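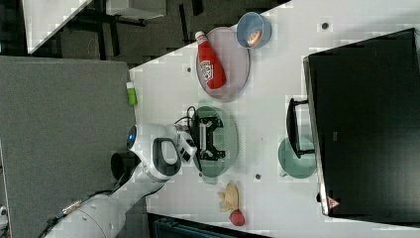
Search this manual Go

Section 3. Opening and Working a Missing Person Record

This section covers the creation of a missing person record in the Zillorow case register, from the first report to the first scheduled review. It applies to all stations in the Milturbridge area and replaces the loose sheet issued in January. Searching for closed records is covered in Section 5. Merging duplicate records is covered in Section 6.

3.1 Before you start

You need:

- a Zillorow account with the Recorder or Supervisor role
- the incident number issued by the control room
- the reporting person's name and a number on which they can be reached
- the completed first report form, on paper or on a handheld

If the control room has not yet issued an incident number, do not wait for it. Open the record with the field left blank and add the number later (see 3.6).

CAUTION: There is no minimum waiting period before a person can be recorded as missing. Do not turn a report away or ask the caller to ring back the next day.

3.2 Opening the record

1. Sign in and select Records, then New, then Missing Person.

2. Enter the surname and given names as spoken by the reporting person. Put other spellings, nicknames and former names in the Also Known As field, one per line.

3. Enter the date of birth. If only an age is known, tick Age Only and enter it in years. Do not make up a date of birth to fit the age. The register will match against it later and produce false results.

4. Enter Last Seen By, Last Seen At and Last Seen Time. These are separate from Reported By and Reported Time. The two sets of fields sit next to each other and are often swapped.

5. Select Save Draft. The register issues a record number beginning with MP. Write this number on the paper form before doing anything else.

NOTE: A draft is visible only to the person who opened it and to supervisors. It does not appear in searches made by other stations until a risk level has been set.

NOTE: If the session ends before Save Draft is selected, the entries are lost. Sessions end after a period without typing, including while you are on the telephone.

3.3 Setting the risk level

1. Open the Risk tab.

2. Answer each question Yes, No or Not Known. Not Known is a valid answer and is scored. A blank is not scored and will hold the record in draft.

3. If the missing person is under 18, the Child marker is set from the date of birth. Where Age Only has been used, set the marker by hand.

4. If there is any sign that the person was taken by someone else, tick Possible Abduction. This places an alert in the duty supervisor's queue. Telephone the supervisor as well. The alert makes no sound and the queue may not be open.

5. Review the suggested level. You may raise it without approval. To lower it, a supervisor must enter a reason under their own account.

6. Select Confirm Level. The record is now live.

CAUTION: Removing the Possible Abduction tick does not withdraw an alert already placed. The supervisor must close the alert from the queue.

3.4 Entering the description

The description fields are used for matching against found person reports, so they should hold plain words in the expected order.

1. Enter height, build, hair and eye colour from the drop-down lists. Where the reporting person is unsure between two values, select both.

2. Enter clothing from the outer layer inwards. Use one line for each garment, colour first.

3. Enter marks, scars and tattoos, with the side of the body. Left and right are the missing person's own left and right.

4. Enter medication, if any, under Health and not under Notes. Notes are not shown on the handheld.

5. Attach a photograph if one is available. Use Attach, then Portrait. Record the date it was taken in the Photo Date field. If the date is not known, enter the year only and tick Estimated.

The Notes field holds 2,000 characters. Text beyond this limit is cut without warning when the record is saved. Longer accounts should be entered as a statement under the Documents tab.

NOTE: Do not copy text from a word processor into the description fields. Curly quotation marks and long dashes are stored as question marks and will break matching. Paste into a plain text editor first, then copy from there.

3.5 Adding sightings

Each sighting is a separate entry, including those judged unlikely. Do not add a sighting to the Notes field.

1. Open the Sightings tab and select Add.

2. Enter the time of the sighting and the time it was reported to you.

3. Enter the place. Use the map pin where possible. If the witness can give only a road or a bus route, tick Line and mark both ends.

4. Set the reliability to Confirmed, Probable, Unconfirmed or Discounted. Confirmed requires a document, a recording or an officer's own observation.

5. Enter the witness's details. If the witness asks not to be named, tick Withhold. The name remains visible to supervisors.

6. Select Save Entry.

A discounted sighting stays on the record. It cannot be deleted by a Recorder. If it was entered against the wrong person, use Move, select the correct MP number and give a reason.

Worked entry, taken from the training set:

Record: MP 1085
Name: Valdovinos, Fulgencio
Reported by: Isah, Ebuka
Sighting 1: Milturbridge bus station, upper stand. Unconfirmed.
Sighting 2: Edet Road, between the chemist and the canal. Line. Probable.
Sighting 3: Ferry car park. Discounted, witness gave wrong day.

The training set is separate from the live register. Training screens have a grey bar at the top. Check for the bar before entering practice data.

3.6 Linking the incident number

1. Open the record and select Links, then Incident.

2. Type the number without spaces or leading zeros.

3. Compare the name and location shown with those on the record. If they do not agree, select Cancel and contact the control room.

4. Select Link.

Only one incident may be linked as Primary. Later incidents are linked as Related. To change the primary incident, ask a supervisor.

3.7 Handing over at the end of a shift

An open record must always have a named owner. A record left with the owner of a finished shift will not send reminders to anyone.

1. Open the Actions tab. Mark each action Done, Open or Passed On.

2. For each action marked Passed On, enter the name of the person taking it.

3. Select Transfer, choose the incoming owner and select Send.

4. Wait for the incoming owner to accept. Until they do, the record remains yours.

CAUTION: Do not share a login to avoid the transfer step. The audit log records the account, and entries cannot be reassigned afterwards.

3.8 The first review

The register sets the first review date from the risk level. High risk records are reviewed at every shift change. The supervisor may bring a review forward but may not put it back.

At the review:

1. Read the record from the first entry, including discounted sightings.

2. Check that the family contact is still correct and that the date of the last call is filled in.

3. Confirm or change the risk level. A level left unchanged must still be confirmed.

4. Record the decision and the name of the person who made it.

A record with no confirmed sighting and no open action is not closed. Change its status to Long Term and pass it to the Bada archive desk, using the steps in Section 7. Long Term records stay searchable at all stations.

3.9 Messages and what to do

E-2667 Record locked by another user
Another account has the record open. The name is shown in brackets. Ask them to close it. A supervisor can release the lock, but any unsaved entries will be lost.

Possible duplicate found
Compare the date of birth and the last seen place. If both agree, stop and go to Section 6. If not, select Continue.

Risk level incomplete
At least one question on the Risk tab is blank. Blank questions are marked with a red edge.

Attachment refused
The file is too large or is of a type not accepted. Save the photograph again as a JPEG and retry.

Queries about this section go to Abimbola Mohammed (register support) or, for handover and review, Ayodele Onuoha.

Section 3 last revised Jun 27, 2021. Checked by Aminu Olatunji.

Next: Section 4. Found Person Reports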